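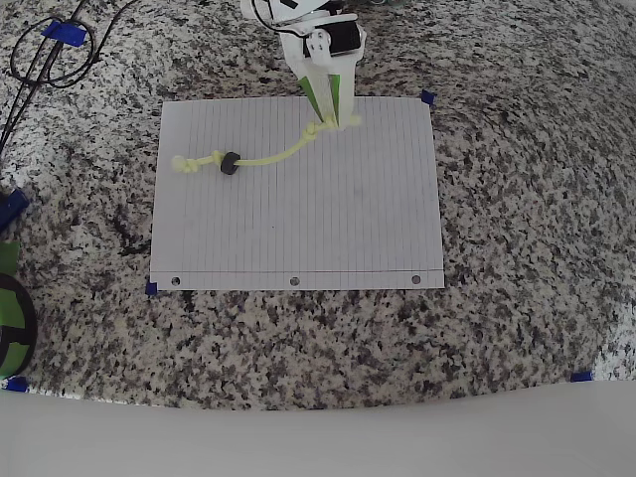

Last edited 4:12 pm in November by ulleybench

Small arm budget: one good one or two cheap ones?

ulleybench
We have 3000 to spend before the end of the term. The work is soft stuff: rope, knots, beads on a line. I can get the Denwood kit for 1503 with the plastic gripper, or put it all into the Agudelo, which has metal gears and a real support contract. Anyone run either on rope?

pindholm_parts
Denwood, and keep the rest for servos. You will burn some. I replaced 2 in my first term, both at the wrist.

kettle37
Disagree. If you replace servos that often you are paying the Agudelo price anyway, just later and with downtime. Get the better arm.

pindholm_parts
Rope weighs nothing. My wrist servos died lifting bolts. For a knot and a bead he does not need metal gears.

ulleybench
Load is tiny, yes. I care more about the fingers holding the knotted end without it slipping.

torquewrench
Then budget for fingers. Printed ones wear at the tips. I'd plan 37 a set and order spares with the arm, shipping from Ulley is slow.

kettle37
Also put down money for a proper mount and cable clips. Blue tape is fine for a week. After that you're chasing loose cables.

pindholm_parts
Tape is fine for longer than a week.

kettle37
Not on my bench.

ulleybench
OK, leaning Denwood plus fingers, clips and one spare servo. Does the kit price include the power supply? The listing doesn't say.

torquewrench
Mine did not. Ask before you order.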